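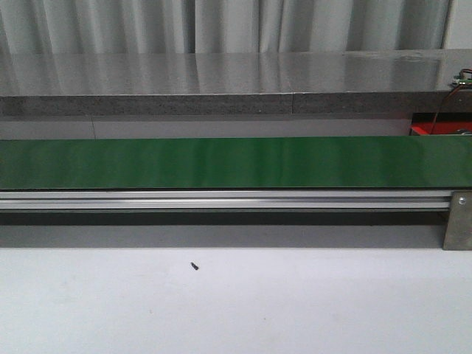 Gray curtain, gray stone.

The Road to Hou

Hsiu-ying Chiu got off the bus at Dukik with one bag and a map of the valley. The monastery at Hou was up 300 steps, and the gate closed at four.

Her guide, Cheng-en Kuo, looked at her shoes.

"We can do the market first," he said.

"My mother did the steps first."
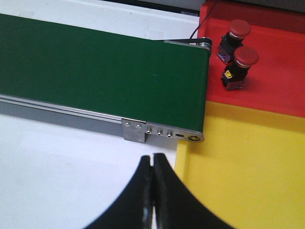 Green belt, metal side rail.

They started up. At step 266 she sat down. Below them the river bent past Trirkitz, and a farmer was burning straw.

"Was she faster?" she asked.

"I was 2 years old," he said. "My father took her."

The Gate
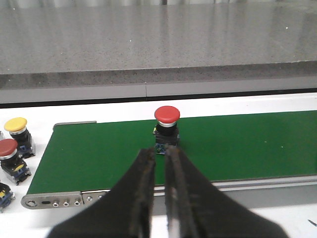 Inside

A monk let them in late and gave them tea with butter in it. She drank it all.

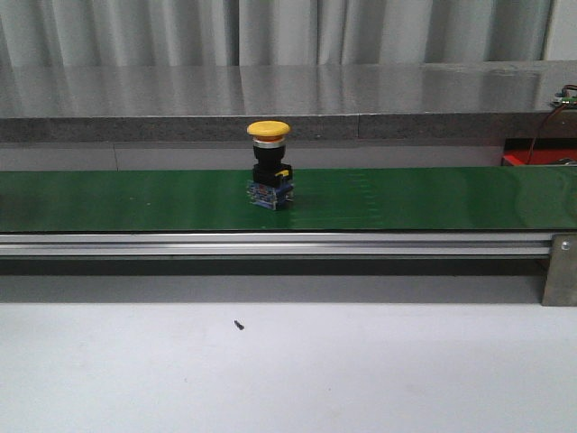 Then she asked for the visitors' book from that April, and he went to look for it.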